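Drollcombe 合住楼 浴室与晨间用品小组 会议记录

时间：2020年1月28日，晚饭之后
地点：二层公共客厅
出席：各层住户代表、日用品采购、新住户接待、记录
缺席：顶层代表（书面意见已收到，见第四项）
记录人：本层轮值

一、上次会议遗留事项

上次记录通过，只改一处：洗手台下面那只抽屉归三层用，上次误写成二层。三层代表对此非常高兴，当场表示回去就把吹风机搬进去。

镜前灯已经换好，大家都说早上照镜子终于看得清自己的脸了，光色也舒服。原来的灯罩洗干净后放在储物间最上面一格，谁想拿去做手工尽管拿。

浴室门后的挂钩还差一排没装，原因是墙上那一段有水管，打孔要先问清楚走向。采购这边去问物业，问到了直接在楼层群里说，不等下次开会。

二、晨间用品调查结果

这是今晚最让人兴奋的一项。去年9月发出去的问卷，连同我们几栋姊妹楼一起，收回有效答卷1087份，比大家原先敢想的多得多！谢谢每一位催过邻居的人，尤其是把问卷贴到洗衣机盖子上的那一层，答卷率最高。

问卷里有一题问“早上起床后最常找不到的东西是什么”，有423份答的是牙刷或者牙刷的充电座。整理到这里时大家笑了好一阵，然后纷纷承认自己也是。第二位是杯子，主要是喝水的杯子和漱口的杯子混在一处，谁也说不准哪只是哪只。梳子、发圈、隐形眼镜盒跟在后面，票数比较散，附表里都有。

开放题里有许多写得很认真的回答，记录摘几条：

“我每天早上的好心情从一只好看的杯子开始，希望公共区不要全是白杯子。”

“电动牙刷立着放总是倒，躺着放又怕滚下去，求一个说法。”

“能不能有一张小桌子，洗漱前后东西有地方搁一下，洗手台永远是湿的。”

“充电线请务必统一从一边走，我已经带掉过两次别人的牙刷了，对不起那位邻居。”

“我喜欢早起，早上浴室里没有人的时候特别安静，有一张木头桌子就更好了。”

最后两条得到了全场的赞同。小桌子的想法其实上次就有人提过，这次有了这么多份答卷撑腰，大家决定不再拖，今晚就把桌子、杯子和牙刷三件事一起谈完。

三、晨间小桌

（一）桌子本身

候选的几张桌子里，浅色木面、圆角的那一类最受欢迎。理由大家你一言我一语说了不少：颜色淡，清早灯还没全开的时候也觉得亮堂；圆角，半梦半醒走过去腰胯撞一下不至于叫出声；木纹好看，东西少的时候桌面自己就有看头。二层有一位住户说她以前住的地方也有这么一张，用了好几年，边上有些小磨痕反而更耐看，大家都点头。

采购汇报，Kusberg 家具行愿意按楼层分批送货，可以先送一张来试用，满意再订其余的。桌面是否做防水处理需要再确认一次，洗漱间外面的走廊潮气不算重，但总会有人端着水杯路过。采购问到的答复是可以上一层哑光的木蜡油，每年自己补一次。大家对补油这件事热情异常，已经有人报名了，说想办成一个下午的小活动，配点心。

桌面要不要留走线孔，意见比较一致：要。靠后沿开一个小孔，带盖，充电线从那里下去，桌面就清爽了。有人问孔会不会太小，插头过不去，采购说插头可以从下面接，只有细线往上走就行。这一点请在试用时重点看。

（二）杯子

Ledesma 陶坊送来的样色，大家围着看了很久。最后青绿色得票最高，灰白色第二，赭色第三。青绿色那种釉在浅色木头上非常漂亮，蓝里带绿，沉静又不闷，喝水的时候低头看一眼都高兴。有人说每层挑一个颜色，一眼就知道杯子该回哪层，这个主意好极了，当场采纳。

二层用青绿，三层用灰白，顶层书面意见说想要赭色，正好不冲突。底层还没定，说回去问一圈，倾向深蓝。

杯型选带环形把手的圆肚杯。试过直筒的，拿在手里也舒服，可是杯壁偏薄，热水烫手。圆肚杯放得稳，把手宽，刚起床手指还不太听使唤也抓得住。漱口杯另外配，用无把手的小杯，两种形状差得远，以后就不会再混了。

（三）牙刷怎么放

讨论时间最长，也最热闹。电动牙刷在住户中已经相当普遍，多数人用的都是白色，形状又像，放在一起难免拿错。先后提出的办法有：

贴色带。在手柄底部绕一圈细的彩色胶带，便宜，一分钟就能弄好。缺点是沾水久了会翘边，要换。

写名字。有人嫌不好看，也有人说自己的字写得很好看，愿意代劳。

分盒。采购带来了 Dirnov 的旅行盒样品，长条形，开合顺手，刷头那一端有透气孔。每人一只，盒盖上贴标签。大家传着试了一圈，开合的声音清脆，有人连着开关了十几次舍不得放下。

立架。打孔木架，刷柄插进去。问卷里抱怨“总是倒”的邻居多数用的是自带的小底座，换成深一点的孔应该就站得住。但是不同牙刷柄的粗细不一，孔径要做成几种。

横放。直接平放在桌面上，刷头朝里，手柄朝外，伸手就能拿。圆柱形的手柄在光滑的台面上容易滚，桌面带一点哑光质感会好很多。斜着搁也比顺着桌边搁稳当一些，这是几位常年横放的邻居一致的经验。

白色电动牙刷，浅色木桌面。
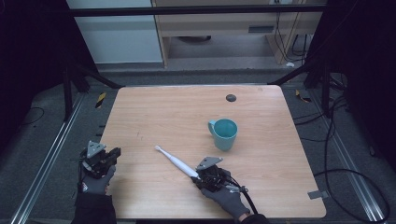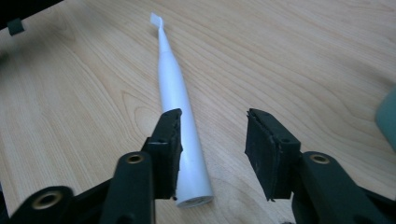

讨论到后来，大家觉得不必统一成一种办法，晨间小桌上短时间放一放，横着就很好；过夜还是回到各人的盒子或架子上去，保持通风。于是形成如下约定，全体举手通过：

1. 桌上只放正在用的东西。刷完牙、喝完水，顺手收走。

2. 牙刷横放时刷头朝墙，手柄朝人，别人路过不会碰到刷头。

3. 杯子放在右手边，牙刷放在左手边或者中间，给左撇子的邻居留灵活余地（本楼左撇子比想象中多，鼓掌）。

4. 充电统一走后沿的线孔，充电座放在桌下的小搁板上，桌面不留线。

5. 桌面有水随手擦，抹布挂在桌腿旁边，洗过再挂回去。

6. 每层自选一种区分牙刷的办法，色带、写字、盒子都行，层内一致即可。

第三条本来写得更细，规定了杯子和桌沿的距离，被大家笑着删掉了。

关于刷头更换，有邻居建议每层在小桌旁边放一张更换记录，换了就画一个勾，免得用着用着忘了。多数人赞成。样式由记录画一份，简单一点，最好有一只小牙刷的图案。刷头型号太多，公共采购不统一买，但可以在群里约着一起下单，省运费。

四、顶层书面意见

顶层代表今晚值班来不了，写来一整页，字里行间都是干劲，摘要如下。

顶层走廊比别层窄，希望桌子小一号，圆角保留。采购答复 Kusberg 有窄的款式，木面颜色相同，可以混订。

顶层早上用浴室的人集中，希望小桌上多放一面可以翻转的小镜子，让等位的人先梳头。大家觉得这个想法太好了，别的楼层也想要。先由顶层试，试得好再推广。

顶层还提议给晨间小桌起个名字。现场征集到“早安桌”“七点半”“湿手别碰”等等，投票结果是早安桌胜出，以后记录里都这么叫。“湿手别碰”虽然没选上，有人坚持要做成小牌子，准了。

最后一条是问能不能在桌上养一小盆植物。赞成和反对的都很积极，反对的主要担心漱口水溅进去。折中办法是植物放在窗台，离桌子一步远，谁想看抬头就能看见。

五、费用与样品

本次试用预算由各层日用品余款分摊，每层先出100元，多退少补。杯子和盒子的样品不收钱，试用之后不合适可以退回，盒子请保持原包装完整。

试用期定为7周。时间稍长一些，能赶上一次大扫除，也能看看桌面在天天使用之后是什么样子。试用期间每层推一位愿意写几句感想的邻居，长短不限，画画也可以。三层已经有人拍胸脯说要写成连载。

采购提醒，大件到货当天请把走廊的鞋架往里挪一挪，否则送货的人转不过弯。桌腿需要自己装，六角扳手在储物间工具盒的第二层，用完放回去。上次装书架之后扳手失踪了很久，后来在冰箱顶上找到的。

六、新住户接待的小包

新住户接待提出，搬进来的第一天最容易缺的就是洗漱的零碎，箱子还没拆开，牙刷不知道压在哪一只里。想给每位新邻居准备一个欢迎小包，放在早安桌上，进门就能看见。

小包内容讨论如下：一只本层颜色的杯子；一支普通手动牙刷，应急用；一小管牙膏；一张写着早安桌约定的卡片，字要大，别超过一面；一圈色带，给自己的电动牙刷做记号。有人提议再加一块小毛巾，大家觉得温馨，但要看预算，先列为可选。

卡片上的话由记录起草，语气活泼些，别写成规章。底层代表说愿意画插图，画过几次楼里的生日卡，水平有目共睹，全场欢呼。

包装用布袋，可以反复用。旧床单剪裁就很好，三层有缝纫机，布料欢迎大家捐，洗净晾干之后放到客厅的藤筐里。颜色不限，花的更好。

七、其他

浴室窗帘的事有人再次提起，现在这块太短，下摆总飘进洗手池里。量过尺寸之后下次带几块布样来挑。

有邻居问早上能不能放一点音乐，音量小小的。多数同意，前提是每层自己商量时段，早班和晚班的作息不同，门后贴一张时间表。第一周的歌单已经有人在排了，听说开头三首都很提神。

关于牙刷架，喜欢木工的几位邻居决定自己动手做一个试试，用剩下的木料，孔打深些，底下留缝滴水。想参加的请直接去底层工作台找他们，带上自己的牙刷量粗细，最好连同充电座一起带去。

洗手台的水龙头有一点滴水，已报修。

八、待办

采购：确认 Kusberg 试用桌的送货时间和线孔位置；问清顶层窄款的尺寸；向 Ledesma 预留青绿、灰白、赭色三种杯子，深蓝等底层答复；Dirnov 的盒子先要每层一套。

各层代表：收齐分摊费用；在层内商定牙刷的区分办法；找好写感想的人。

新住户接待：列小包清单，收布料。

底层：定杯子颜色，画卡片插图，牵头做牙刷架。

记录：画刷头更换表，起草约定卡片，把调查附表发到群里。

下次会议等第一张早安桌装好以后召开，地点就在桌子旁边，请大家自带杯子。散会后几位邻居留下来继续看杯子的样色，青绿那一只被传来传去，最后放回盒里的时候已经很晚了。

附：调查附表另发。对本记录有更正意见的，请写在客厅黑板左下角。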